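My Grandmother's Letters and the Bread I Can't Get Right
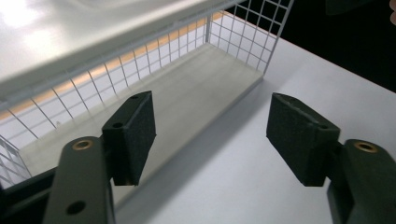
Geetha Iyengar

So I've been at this bread for most of March now and I still don't have it. My grandmother used to write to my mother every couple of weeks, and tucked in with the gossip and the complaints about her knees there'd be a recipe, or half of one anyway. The bread is in a letter she sent from Nakstead, squeezed up the margin where she'd run out of paper. It says 700 grams of flour, "enough" water, and a spoon of the brown sugar (which spoon, Grandma??). Then it says to leave it until it looks right and bake it in a hot oven. That's the whole thing!

I've tried it with a tablespoon and with the big serving spoon, and the big spoon is closer. The crust comes out dark and a little sticky, just like I remember, but the inside is too tight. Hers pulled apart in long soft strips and you could eat three slices standing up before anyone noticed.

My mother is no help at all. She says she never made it, she only ate it, and why don't I just buy a loaf. My neighbor Yhon Marulanda (he bakes a lot more than I do) thinks I'm scared of a wet dough, and he might be right. I keep adding flour when it sticks to my hands. He told me to wet my fingers and leave the thing alone, so last time I did, and it spread all over the pan like a pancake. Tasted great, though. We had it with butter and the plum jam and it was gone by lunch.

There are 23 letters in the box, and I've only read through half of them, so maybe she wrote the recipe out again somewhere. Her handwriting gets smaller the happier she is, and the ones from the Sturkthorpe years are practically dots. I've been reading them at night with a flashlight and my mother's old reading glasses. Last night I found a fish soup and a very rude paragraph about my uncle's wedding, but no bread. I'm going to try it with milk next.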